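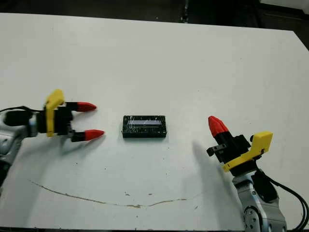
Does a Fable Really Teach You Anything?

Clilano Reading Room > Stories > How Stories Work

You have probably met a fable. It's the short kind of story where a fox wants some grapes or a tortoise enters a race, and then at the bottom there is one line telling you what you were supposed to learn. That line is called the moral. Grown-ups like morals a lot. They put them on classroom walls.

This page is about whether you should believe them.

What a fable is

A fable is a very short story, most often about animals that talk and think like people. Usually there are only one or two main characters. Something goes wrong for one of them, or one of them does something silly, and the story stops. Some fables are only four or five sentences long.

The animals tend to have one big thing about them. Foxes are sneaky. Lions are strong and a bit full of themselves. Ants work. You don't get a shy lion who collects stamps, because there isn't room for him. A fable needs you to know who everybody is right away.

(Are real foxes sneaky? They hide, and they hunt at night, and they're good at getting into places where there is food. If you call that sneaky you would have to say the same about owls, and in stories the owl gets to be wise. Keep that in mind.)

Where fables come from

Lots of places. There are very old fables from Greece, from India, from many parts of Africa, from China, and from the Middle East. Some were told out loud for a long time before anyone wrote them down. Many of the ones in English schoolbooks are said to come from a storyteller who was enslaved in ancient Greece. Notice the words "are said to." We don't have anything he wrote. The collections that carry his name were put together long after he is supposed to have lived, and some people who study this wonder if he was one real person at all.

So if a book tells you on its first page exactly what he looked like and what he ate for breakfast, somebody made that up.

Look out for the moral

Now for the part I'm suspicious of.

In many old collections, the story and the moral were not written by the same person at the same time. The story came first. Somebody copying it later added a line to say what it meant. Then somebody else translated it and changed the line. You can take two books of fables off the shelf in a library, look up the same story in each, and find two different morals under it.
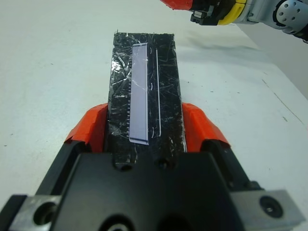

Think about what that means. If the lesson were truly inside the story, like a stone inside a peach, everybody who opened the story would find the same one. They don't. One book says the story of the fox and the grapes is about people who pretend they never wanted a thing they can't get. Another book might say it's about giving up too soon. And I have seen a version where the fox seems quite sensible. He jumped, he couldn't reach, he went home. What was he meant to do, build a ladder?

I read through a fat old book of fables called Sedgwick's Fables for the Young Reader. There are 143 stories in it, and every one has a moral in slanted letters at the end. Here is what I did. I covered up the moral with a piece of card, read the story, wrote down what I thought the lesson was, and then looked. I matched the book 30 times. That's a pretty poor score for someone who writes about stories for a living, unless the stories don't point to their morals as clearly as we are told.

It might be me, of course. You should try it yourself.

The tortoise, the hare, and a problem

By Karabo Coetzee, whose articles on this page continue below, has been left off this part because it is the story itself, told short:

A hare laughed at a tortoise for being slow. The tortoise said they should race. The hare ran far ahead, felt sure he would win, and lay down for a nap. The tortoise kept walking, passed the hare while he slept, and reached the finish line first.

Moral: Slow and steady wins the race.

You've heard it a lot, so it sounds right. Read it again as if you had never heard it. Did the tortoise win by being slow? She won because the other racer fell asleep. If the hare had stayed awake, slow and steady would have come in second by a very long way. You could say the moral is "Don't nap during a race." You could say it's "Don't be a show-off." Both of those fit the story better, if you ask me, and neither one is on the poster. 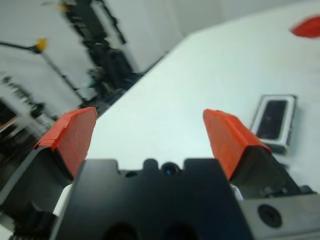

By Karabo Coetzee
Stories Editor, Clilano Reading Room

Four questions to ask a fable

Being suspicious of a story doesn't mean being rude about it. I like fables. I like them more since I stopped doing what the last line told me. When you read one, try asking it these.

Who had to lose so that this lesson could work?

In the story of the ant and the grasshopper, the ant stores food all summer while the grasshopper plays music. Winter comes, the grasshopper asks for something to eat, and the ant says no. The moral is usually about getting ready for hard times. Fine. But somebody is hungry and standing in the cold at the end of it, and the story would like you to feel good about that. Do you? Some newer picture books change the ending so that the ants let the grasshopper in and he plays for them. Those writers had asked this question too.

Would it come out the same in real life?

A boy shouts that a wolf is coming when there's no wolf. He does it again. When a real wolf comes, he shouts and the villagers stay home. The lesson is that people won't believe a liar even when he tells the truth. I think that one holds up fairly well. If a smoke alarm in your house went off every night for no reason, you would get slower and slower at jumping out of bed. Still, I have some questions about a village that sends one bored kid to guard all the sheep by himself and then blames only him.

Who wanted me to learn this?

Fables were often told by people in charge to people who weren't. "Be happy with what you have" is a handy thing for a king to teach farmers. It went the other way as well. A person who would get in trouble for saying "the ruler is greedy" could tell a story about a greedy lion, and everybody listening would know. When you see a moral, think about who would be glad if you followed it.

Is there another fable that says the opposite?

There nearly always is. One story tells you to be careful and another tells you to be brave. One says to stick with your friends, and in the next the friends run away from a bear. If you have enough fables you can find one to back up anything at all, which makes me wonder how much any single one of them proves.

But don't they work?

You'll hear people say that fables make children better behaved. I went looking for how we know. It's harder to find out than you'd think.

To test it fairly, you would need a big group of children. Some of them would hear a fable about, say, telling the truth. Others would hear a story with no lesson in it. Then you would need to see who told the truth afterward, and you'd have to check without anyone knowing they were being checked. People have tried tests a little like this. The answers don't all agree with each other. Some kinds of stories seemed to help a bit and others didn't seem to do anything, and a child being honest for ten minutes in a quiet room isn't the same as a child being honest at home with a broken lamp.

There is another snag. Young children often don't take from a fable what adults think they will. Tell one to a five-year-old and ask what it was about, and you may well hear "a fox." That's a good answer. It was about a fox. 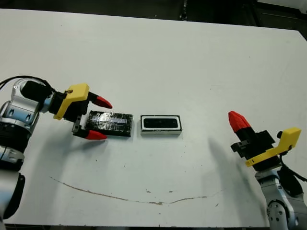

Karabo Coetzee

Try it: the covered moral game

You need a book of fables, a piece of card, and at least one other person. A whole class is better.

Cover the moral before anybody reads it. One person reads the fable out loud. Everyone writes down a lesson without talking or peeking. Then share them, and only after that lift the card.

A teacher at Flolton Elementary ran this with her students through January and sent me the results. They wrote 541 morals between them. For the fable of the crow who drops her cheese, one group came up with 8 that were all different, and I would have been happy to print any of them. My favorite was "Swallow first." The one in the book says not to trust people who flatter you, and that's good advice too. (To flatter somebody means to say nice things about them because you want something.)

If your lesson is different from the book's, you haven't gotten it wrong. Go back to the story and find the part that made you think it. If you can point to that part, you have a reason, and a reason is worth more than a line in slanted letters. If you can't find it, maybe your moral came from somewhere else, like a poster.

You can also play it backward. Pick a moral first, then write a fable to go with it, five or six sentences, with two animals. Read it to someone without the moral and see if they guess. Mine was meant to be "Share your things." It had a badger and a goose in it, and my reader guessed "Never lend a goose your boat."

Words on this page

Fable: a very short story, often with talking animals, that is supposed to teach something.

Moral: the lesson, usually written at the end. Check it before you use it.

Collection: a lot of stories gathered into one book, sometimes by a person who changed them on the way.

Version: one way of telling a story. Most old stories have many.

Skeptical: not ready to believe a thing until you've seen a good reason to.

More in How Stories Work

Why are there so many stepmothers?
What makes a legend different from a lie?
Kevura Story Cards: print and cut out your own animals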